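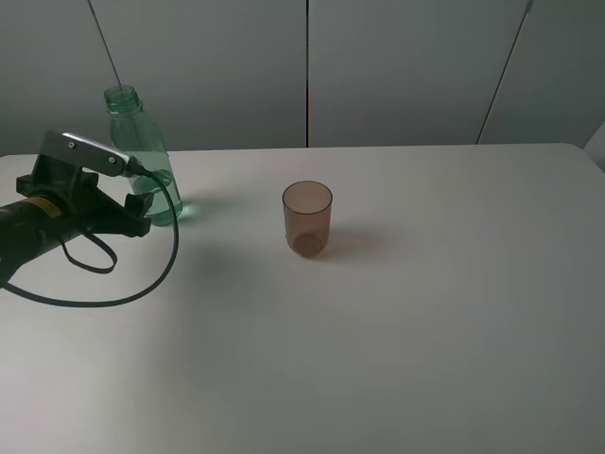 Green bottle on the white table, Sunday.

Up before five again, which Kirsten Egilsson says is what happens to people who spend too many winters feeding dogs. I lay there a while listening to the yard and then gave in and put the kettle on. Still no real snow, and it's November already, so we're running the teams in front of the four-wheeler and coming home with mud in places I didn't know a person could have mud.

We took twelve dogs out the Pundville road and back, a nice easy pace, with Wakley and Bustamante up in lead together for the first time since spring. Oh, they were good! Wakley does all the thinking and Bustamante does all the pulling, and I held my breath at the gravel pit turn, but they swung left sweet as anything when I called it and never looked back at me. I told Kirsten about it twice over lunch and I think she'd have let me tell it a third time, bless her.

The fall total stands at 228 miles now, counting today. I wanted more by this point, but Kirsten reminded me that the dogs can't read a calendar, and last year I pushed for miles and had sore wrists all through December (theirs, and mine too from the rubbing). 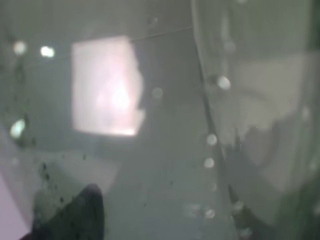 After lunch I sat down with the booties, a job I love for the first half hour. I ordered 2000 for the season and I've been sorting them by size into coffee cans, with the old ones that still have some life in them set aside for training. There were 39 in the pile with the straps gone, and I'm going to sew those up in the evenings - or I'll say I am, and they'll be sitting there in March.

Little Trustiria is off her food a bit. She ate the broth but left the kibble, so I've moved her in by the stove tonight and she's already snoring on my boot. I'll try her with some salmon in the morning and leave her home from the run if she isn't keen.

Wind has come around to the north since supper. Kirsten thinks snow by midweek.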